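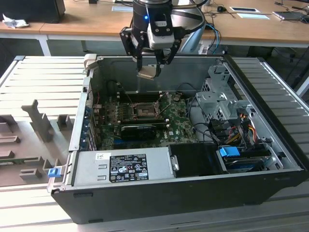

Taking the old office computers apart is a better use of a Monday evening than most, one regular wrote on the Brirham repair page this week, and what a pity it would be to let all those good parts go to the scrap dealer when half the town is still typing on something slower.

That seems to be the general feeling in Brirham, where the desktop reuse drive that started in June with a single folding table has grown into something a good deal bigger, and a good deal heavier to carry up the stairs. The drive now has 67 towers in its store, nearly all of them retired from offices around the Fellau business park, and the people running it say they would be glad of more hands, more shelf space and, if anyone has one going spare, a sturdy cart with four working wheels.

The idea is simple enough. An office replaces its computers, the old ones get wiped and unplugged, and instead of being loaded straight onto a truck they come to the workshop on Tripathi Street. There the side panels come off and each machine gets a proper look. Some need very little - a good dusting, fresh paste on the processor, a new battery on the board - and can be closed up again the same evening. Others have something wrong that would cost more to put right than the computer is worth, and those are opened up for whatever they can give to their neighbors. A memory module from one, a drive from another, a power supply that still has years in it, and before long there is a complete working desktop where there used to be three doubtful ones.

Processors get special care, as anyone who has ever bent a pin or smudged a contact will understand. At the Tripathi Street workshop the rule is that the little retention lever comes all the way up before anything is lifted out, and that a bare socket gets covered if the machine is going to sit open overnight. Graphics cards are checked for a fan that turns freely. Hard drives are kept well apart from everything else until they have been erased, and any drive that can't be erased is destroyed, which has been a great comfort to the offices handing theirs over (and to a few households who had been keeping an old computer in the closet for years, worrying about the vacation pictures on it).

The finished desktops go to families with children in school, to people looking for work and to a small study room at the Zusunov Library, where 16 of them are already in use. The library asked for plain, sturdy machines that could put up with being switched on and off all day long, and by the sound of things it is very happy with what it got. The study room is open until 8 p.m. and you don't need a library card to sit down at one of the desks, although the staff would love to sign you up for one while you're there.

Donations are welcome from businesses and from private homes. Desktop towers are the main thing wanted, along with keyboards, mice and flat monitors that still light up. Please coil the cables and tape them to the machine they belong with, because a box of loose power cords is a very long evening for somebody! Laptops can be taken only with their chargers, and printers, sadly, can't be taken at all. There simply isn't the room for them, and the workshop has learned this the hard way.

The drive hopes to have 200 computers back in use by the time school starts again next year. Getting there will take a bit of money as well as a bit of patience, mostly for batteries, thermal paste and the small solid-state drives that make such a difference to an older machine, and over $300 has come in so far through the jar by the workshop door.

Anyone who would like to learn how a desktop fits together is warmly invited to come along on a Monday at 6:30 p.m. No experience is needed and screwdrivers are provided, though you're welcome to bring your own favorite. Children can join in with a grown-up beside them. Parking is behind the building, and the entrance is the green door at the side, up one flight of stairs.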